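Chapter 4: Keeping a Rule of Prayer at Home

January 4, 2020
By the Trustton Readers editorial desk

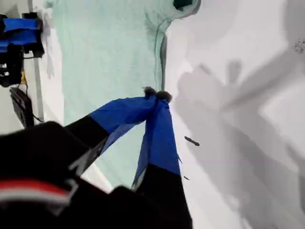
Part Two: The Daily Life of the Parish

Most of us, when we first decide to pray every day, begin with far more than we can carry. We buy a thick prayer book, we mark the pages with ribbons, we set the alarm an hour early, and for a week or so everything goes beautifully (and we are, perhaps, a little pleased with ourselves). Then a child gets sick, or work runs late, or we simply wake up tired, and the whole arrangement comes down at once. If this has happened to you, please don't be discouraged, and please don't skip this chapter out of embarrassment! It has happened to nearly everyone who has ever tried to pray, and we would like to spend these next pages talking about how to begin again in a way that has some chance of lasting.

The old word for what we are discussing is a "rule." It can sound a bit stern to modern ears, as though there were a fine for breaking it. The word comes to us from the Latin regula, a straight piece of wood, the sort of thing a builder would lay along a wall to see if it was true. A rule of prayer is a measure of that kind. It gives the day a straight edge to lean on, and when we have drifted, it lets us see how far.

In the last chapter we looked at the services of the parish and how the whole body of the faithful prays together over the course of the week. Prayer at home grows out of those services and leads back into them. You will notice that many of the prayers in the morning and evening rules are the very ones you already know from church: the Trisagion, the Our Father, the Creed, the fiftieth psalm (the fifty-first in most English Bibles, a difference in numbering we will explain more fully in Section 4.3). A person who says these words at the kitchen counter on an ordinary morning is joining in something very large, even if the coffee is going cold and the dog wants to be let out.

How much should a beginner take on? The parish at Stullon, where an early version of this book was used in evening classes, tried to answer this with a simple questionnaire given out in June. Of the 93 people who returned it, 60 said they had at some point given up their prayers entirely, and the reason they gave most often was that the rule they had chosen was too long. Only 17 had asked a priest or an older member of the parish for advice before they started. We mention this without wishing to scold anyone. It is a shy business, asking another person how to pray, and many of us would sooner ask almost anything else.

Still, do ask. A short rule given by someone who knows you is worth more than a long one copied from the life of a saint. The desert fathers are very plain on this point, and you will meet several of their sayings in the readings at the end of the chapter. They were people who could stand in prayer all night, and yet when a newcomer arrived full of fire they would often hand him a small, dull task and a few words to repeat, and tell him to come back later. The fire, they knew, would need something to burn.

We should also say a word about place. You don't need a separate room, though it is a lovely thing if you have one. A shelf will do, or the corner of a bedroom, with an icon or a cross and perhaps a lamp. Try to use the same spot each time. The body learns its way to a place long before the mind settles down, and on days when you have no wish to pray at all, your feet may take you there out of habit, and that is a kindness worth accepting. Families in the Plindis valley traditionally keep their corner near the main door, so that anyone going out or coming in will pass it and cross themselves. Others put it where the morning light falls. We have no strong opinion, and you should feel free to move things until it seems right.

Distraction will come, of course. You will be halfway through a psalm and discover that you have been thinking about the gas bill for the last 2 verses. When you notice, go back to the line where your attention wandered and pick it up there, gently, without a speech to yourself about your failings. Section 4.4 takes this up at greater length, using passages from the Matić notebooks, whose author struggled with a wandering mind for most of his life and wrote about it with great good humor.

Before reading further, you may like to set down on paper what your own practice is at present, however small. Write it as it is on a common day and keep the page in the back of the book. We will return to it at the close of the chapter, after the readings.

4.1 Morning Prayers and Evening Prayers

17 shares
2 comments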